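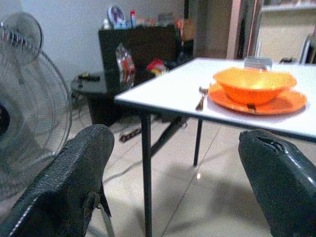 Chapter 2
Looking After the Fingers

If you have ever kept a bicycle going through a wet winter, you already know most of what this chapter wants to teach you. The parts that touch the world wear first, and on a gripper those parts are the fingers. Look at the finger on the right in the opening photograph. There is a notch in its upper rim where the covering has come apart, and a lighter edge shows through. You could easily miss it from across the room, so we ask you to get into the habit of bending down and looking closely, with a good lamp if you have one.

Yatziri Ledesma, who kept the maintenance log at Jilldale for many years, liked to begin with the coverings and leave the screws and cables for afterward - and we have borrowed her order here. You will learn to inspect a pad, to clean it, to take it off and fit a new one, and to write down what you did so that the next person can follow it.

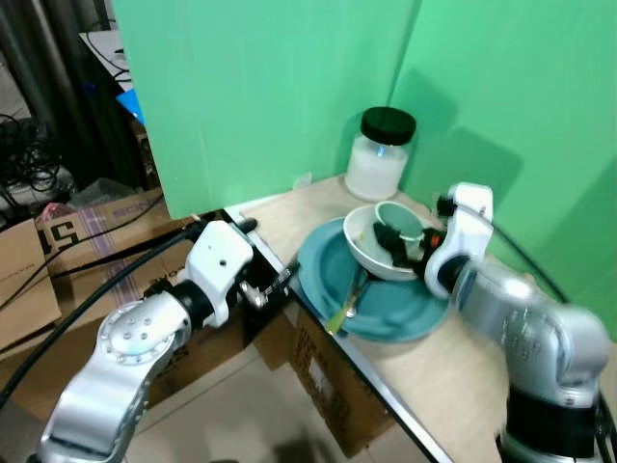

Figure 2.1 A two-armed setup, with the fingers of the right arm reaching into a bowl beside a mug.

Before you touch anything, stop the arms and switch off the power. Then read Section 2.1 all the way through, even if you have changed pads before, and have your log sheet open at a clean page.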